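A basket for the play vegetables

1/10/18

In December I promised to write about the basket, and then the holidays came and I did not write anything. So now I do it, with a cup of tea and a little time before I must cook.

It began with the bag. All our play food lived in one big cloth bag that hung behind the kitchen door. It was a good bag, very strong, but a bag is dark inside. My daughter wanted the corn and to get the corn she had to turn the whole bag over on the floor. Then there was food under the stove, food in the hallway, and one time a tomato in my shoe. I am a patient man, but I found it with my foot at six in the morning.

My first idea was a plastic box with a lid. I bought one and we used it for some 8 days. She could see the food through the side, that was nice, but the lid was too hard for small fingers and she called me every time to open it. Also it was ugly. My wife did not say so, she only moved it a little farther from the table each evening.

Then I remembered that my mother kept her onions and potatoes in a basket, low and open, and I never had to ask her where something was. I went to Koech, the small shop near the bus station where they sell brooms, mats and such things, and I found a woven wicker one, rectangular, with a rolled rim. I paid 490 for it. The woman in the shop wanted to sell me a round one also, but round baskets waste the corners of a shelf.

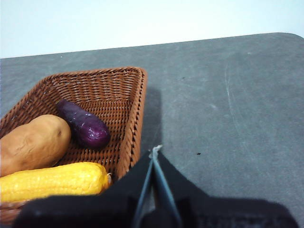

I did not put all the food in it. I learned this from the bag. If everything is in one place, then nothing is chosen, it is only poured out. So I keep a few vegetables in the basket and the rest waits in the closet, and when she becomes tired of them I make a change. The potato, the eggplant and the corn have been there the longest, because she cooks the same soup again and again and these are what the soup needs. I have eaten this soup many times. It has no salt.

The potato is her favorite, which surprised me. I thought a child would like the bright things first. But the potato has little creases and a dark spot like a real one, and she likes to put her finger there. The eggplant she did not know at all in the beginning. She called it "the black egg". In our house we did not cook eggplant much, and now I cook it more often, so that the toy has some meaning. I make it with garlic and tomato and a lot of oil. She eats the tomato.

About the wicker I want to say some practical things, for people who think of buying the same.

Run your hand along the inside before you pay. The ends of the strands can be sharp, and in the first basket I took from the shelf there was one that scratched my thumb. The second was smooth everywhere.

Sides that lean outward are better than straight ones. Small arms go in easier and the basket is not so simple to tip over.

Do not wash it with much water. I take a dry paintbrush, an old wide one, and brush the floor of the basket in the direction of the weave. The crumbs come to one end and I shake them out at the window. For this I take all the vegetables out first and put them beside the basket, and my daughter watches very seriously that I don't lose any. 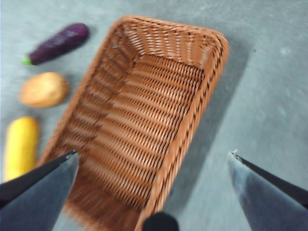 After the cleaning comes the part she likes best, putting everything back. She has her own order for it. The corn must go last and I am not allowed to help with the corn. Some evenings we do it two or three times and the cleaning was only the excuse. I don't mind. It is quieter than the bag.

My brother-in-law asked if it is not simpler to let her play with real vegetables from our kitchen. We tried this also. Real potatoes are fine, they are strong. But a real eggplant becomes soft after two days of soup, and I do not want to say in which drawer I found it.

The cloth bag is still behind the door. Now it holds other bags, as in every house I know. The plastic box went to the balcony with the clothespins, and the lid I can't find.

Next time I will write about the shelf where the basket stands, which I built myself and which is not completely straight.

Abenezer Kahsay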